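Last updated Jul 23, 2020

# How to write up a celebrity apology for the entertainment page

When an actor, host or player says sorry in public, the story usually reaches us in pieces: a clip, a post, a statement from a manager, then a second statement that changes the first. These are the steps we use on the Santhorpe entertainment desk. They work for a short item and for a longer piece.

## 1. Get the full wording

Find the apology where it was first made. If it was on a talk show, watch the whole segment. If it was posted online, save a copy with the time on it, as posts get edited. Don't work from another site's quote. Last June we ran a line from the Lalason interview that had lost its second half, and Leopoldo Lozano had to write the correction that night.

## 2. Say what the apology is for

Readers may not have seen the original show. Put the offending remark, or a fair summary of it, in the second or third paragraph. If it is too crude to print, say what it was about and who it was aimed at.

## 3. Choose your verb

Use "said" for nearly everything. "Admitted" means there was something to admit, and "claimed" tells the reader you doubt it. "Broke his silence" is only right if the person was asked before and didn't answer.

Check whether the word "sorry" was used at all. A guest who says he "regrets the reaction" hasn't apologized, and the headline can't say he has.

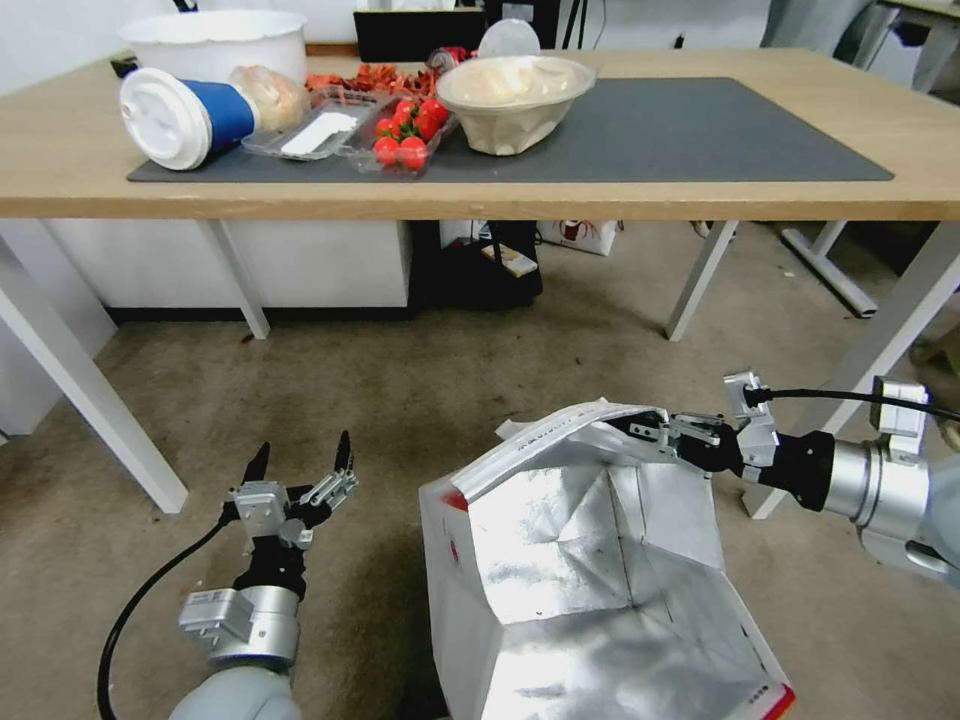

**How much of the statement should I quote?**

One full sentence near the top and one more lower down will do for most items. Anything past that can be summarized, with a link to the full text.

## 4. Call the other side

Contact the person who was insulted, the channel and any sponsor named in the story. Give them a real deadline and write down when you called. If they don't answer, write "did not respond to a request for comment by" and the time. Hilde Dijkstra keeps the press office numbers in the shared folder - ask her for access if you're new.

## 5. Handle the online reaction with care

Three angry posts are not a backlash. If you use a figure, say where it came from and when you looked: "The clip had 1145 comments by noon." Don't quote private accounts. Don't embed a post from anyone who looks under 18.

## 6. Cut to length

A first-day item should run 165 words at most. A follow-up with background can go to 887, the most the page template holds. Headlines stop at 42 characters, counting spaces.

## 7. File and update

Send the copy to Tiburcio Camacho with "APOLOGY" and the surname in the slug. If a new statement comes in, add it at the top with the time and leave the old quote in place lower down. Corrections go at the foot of the story, and Uriel Villaseñor signs off on the wording before they are posted.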